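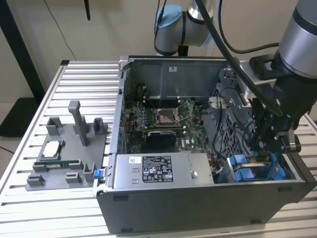

Home Threads Replies Media About

Rattana Somboon

1/ Notes on stripping a Dell tower for parts and putting a usable one back together. Case on its side, panel off, board facing up. I do these in batches for the Estthorpe reuse scheme and people keep asking for the order of work, so it goes in a thread.

2/ Before the panel comes off: mains lead out, then hold the power button for 20 seconds. The board standby light should be out before you put a hand in. If it's still lit, you have unplugged the monitor.

3/ Lay the tower flat. Working on an upright case means fighting gravity on every connector, and the heatsink will find the expansion slots on its way down. Flat, everything stays where you left it.

4/ Drives first. This one has blue plastic caddies in the corner next to the power supply. On the cases I get, you squeeze the two sides of the caddy and pull. If it won't move, check the SATA cable is off before you pull harder. The plastic goes brittle with age and the tabs snap cleanly.

5/ Drives go straight into a labelled bag. Serial number on the bag, same number on the job sheet. Wiping is a separate job on a separate bench and I don't mix the two.

6/ Cooler next. If you can run the machine for 11 minutes beforehand, do. Warm paste lets go. Cold paste holds the processor and pulls it out of the socket with the lever still down. On a pinned chip that means an evening with a mechanical pencil.

7/ Twist the heatsink a few degrees each way before lifting. Don't rock it.

8/ Socket lever up, retention frame open, processor out by its edges. Then leave the socket alone. On the type with contacts in the board, one brush of a sleeve can finish it. If the board is going to sit for more than an hour, put a plastic cover over the socket. I keep a tub of covers from dead boards.

9/ Memory. Both clips down, stick comes up by itself. Write down which slots were filled. Mixed pairs in the wrong slots will often boot and then fall over under load, and you will blame the power supply.

10/ Power supply. READ THE LABEL before ordering a replacement. Two things matter: the rating on each rail, and the connector going to the board. Some Dell desktops take a standard 24-pin plug and some don't. Photograph the label while it's facing you. It's harder to read once the unit is back in a shelf of identical units.

11/ Do not open the power supply. The capacitors hold charge long after the lead is out. If the fan is noisy, swap the whole unit.

12/ Cables. The thin black ones running past the drive cage are the ones that get trapped when the cage goes back in. Tuck them flat against the board side first, then seat the cage. A pinched front panel lead gives you a power button that works on some days.

13/ The cage itself: perforated, so it catches dust on one face. Dry brush, then low-pressure air. Hold any fan still while you blow it out.

14/ Slot brackets. Leave the blanks in unless a card is going there. An open slot changes the airflow and lets in everything else. I have removed a spider, a paper clip and most of a biscuit.

15/ Cleaning the old paste: isopropyl, lint-free cloth, wipe from the outside in. New paste the size of a small pea, in the middle. The pressure of the cooler spreads it. Spreading it with a card mostly adds air.

16/ Refit in reverse - processor, cooler, memory, power, drives last. Plug the cooler fan in before anything else gets in the way of the header. It's the one I forget.

17/ First power-up with the panel still off and no drives. You want a fan, a picture and the setup screen. Set the clock. If it loses the time overnight, replace the coin cell and stop investigating.

18/ Then drives, then a memory test left to run, then the panel. I don't put the panel on until the test has passed.

19/ Parts log for anyone on the scheme: 184 towers through since July, 2415 individual parts tagged. The sheet is in the Plurkinar folder. Please stop adding columns.

20/ Still wanted: coin cells, screws of the coarse case type (the fine ones are for optical drives and will strip the thread), and any spare caddies. Drop-off is the Didenko unit, side door, before 4 pm.

21/ Reply to a question from Dutell - yes, wrist strap, clipped to bare metal on the chassis. Painted metal doesn't count.

Back to top | Contact | © Rattana Somboon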